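How to File an Equal-Time Request With a Local Radio Station

When a station gives airtime to one candidate for an office, other legally qualified candidates for the same office can ask for comparable time. The station does not have to call you and offer it. You have to ask, and you have to ask quickly.

I handled these requests for Natalie Pearce's county commission campaign in Estholm. The steps are the same for most local races.

Before you start

Make sure your candidate is legally qualified. In most cases that means the person has publicly announced and has met the state's rules for getting on the ballot. Keep a copy of the filing receipt. Natalie turned in 368 signatures in February, and the stamped cover sheet was what the station wanted to see.

Step 1. Write down the broadcast

Note the station, the show, the time it started and how long your opponent was on the air. Only count the candidate's own voice or likeness. A host talking about your opponent doesn't count, and neither does a supporter calling in.

Step 2. Check for an exemption

Regular newscasts, news interviews, news documentaries where the candidate is incidental, and live coverage of news events are exempt. A candidate who hosts a weekly gardening or sports show is usually not covered by those exemptions.

Step 3. Look in the public file

Stations keep an online political file listing requests for time and how each was handled. Search by call sign, then open the folder for the current year. If free time was given to your opponent, it should be listed there. 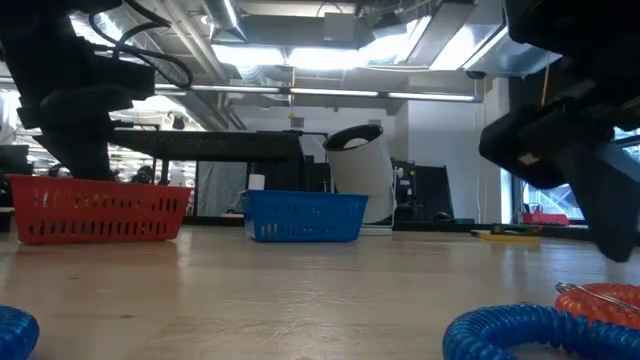 Red basket on the wooden tabletop, on the left.

Step 4. Send the request

You have seven days from the broadcast that gave you the right to ask. Send an email to the general manager and a paper copy by a method that gives you a receipt. Keep it to one page:

Candidate's name and office
Proof of qualification
Date, time and length of the opponent's appearance
The amount of time you want
A phone number someone will answer

Our first request was for 9 minutes. Bijan Shahbazi, who managed our schedule, called the station the next morning to confirm it had arrived.

Step 5. Agree on a slot

The time should reach a similar audience – a 3 a.m. slot does not match a morning drive show. The station can't edit what your candidate says.

If the station says no

Ask for the reason in writing. Then call the political programming staff at the FCC, who can often settle a question by phone. A formal complaint is the next step, and it goes better with your notes and receipts attached.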